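Plodora Opens Sign-Ups for Its Freezer Soup Program, With 12 Recipes to Start

FOR IMMEDIATE RELEASE

I've been cooking big pots of soup for as long as I've had a kitchen of my own, and for most of that time I was pretty bad at freezing them. I'd fill any old tub, forget the label, and find it months later with a layer of ice on top and no clue what was underneath. Lentil? Chili? That brown thing from the holidays? So I'm very happy (and a little nervous!) to share that Plodora, my small home cooking company in Gullon, is opening sign-ups for the Freezer Soup Program this November.

The program is a set of 12 soup and stew recipes written from the first step with the freezer in mind. Most soup recipes are written for the night you make them, and the freezer gets one line at the bottom, if that. Ours tell you when to stop cooking, what to hold back, how to cool the pot, and what to stir in on the day you eat it. The potato chowder, for instance, goes into the freezer with no cream at all. You add the cream when you reheat, and the texture stays smooth.

Noodles get the same treatment. I tested our chicken noodle soup with the pasta cooked in, cooked halfway, and left out completely, and left out completely won by a mile – it takes a few extra minutes at dinnertime and you don't end up with mush. Same goes for spinach, fresh herbs, and anything with a squeeze of lemon in it.
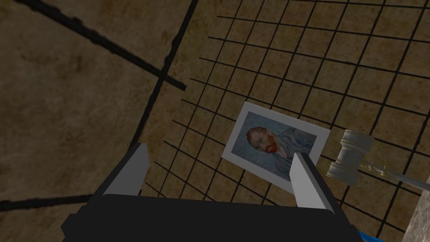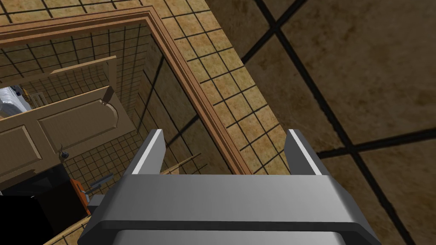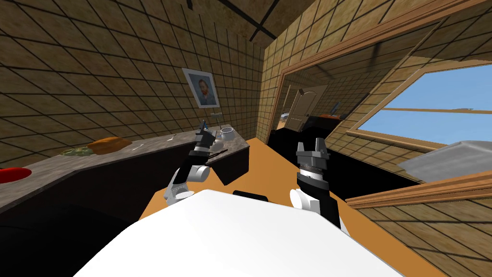

Computer-rendered images. 

Each recipe makes enough for one dinner for four, plus two batches for the freezer. You don't need a giant stockpot, and you don't need to give up a whole afternoon either. I wrote these for people who cook after work with somebody asking where the scissors are. If you can chop an onion and wait for it to soften, you're set.

Sign-ups also get the Rimura label sheets, which I'm maybe too excited about. Rimura is our own line of freezer labels, and each one has a spot for the name of the soup, the month, the number of servings, and (my favorite part) a blank line for "add this later." That's where you write "cream" or "noodles" or "don't forget the lime." They go on before the container gets cold, and they peel off in warm water when you wash up.

The recipes were tried out over the past winter by 79 home cooks, who sent back notes on everything from salt levels to which tubs cracked. Their notes changed a lot. The black bean soup got thicker, the minestrone lost its zucchini (nobody missed it), and the beef and barley now has a warning about how much liquid barley soaks up overnight. I had that one wrong for years. Roughly 200 pages of feedback came in altogether, and I read it all at my own table with a bowl of whatever was being discussed.

We also teamed up with Ghasemi, the spice shop two doors down from us, on a set of small spice packets to match four of the recipes. They're optional. Every soup in the program works with jars from a regular grocery store, and the recipe cards say so. But the Ghasemi cumin and dried lime in the red lentil soup – oh my, it's good.

The first round has room for 800 households. Everyone gets the full recipe set at once, with a new reheating guide following a few weeks later that covers the stovetop, the microwave, and the slow cooker. If you start with one soup, make it the split pea. It's cheap and hard to mess up, and I think it tastes better after a stay in the freezer than it does fresh.

Sign-ups open at 9 a.m. through the Plodora website and at our front counter in Gullon. Printed cards can be picked up at the counter or mailed to you.

About Plodora
Plodora makes recipe sets, labels, and kitchen planning tools for people who cook at home. The company is based in Gullon, where it shares a block with a bakery, a shoe repair place, and the Ghasemi spice shop.

Media contact
Press desk, Plodora, Gullon. Sample recipes and label sheets are available to food writers on request.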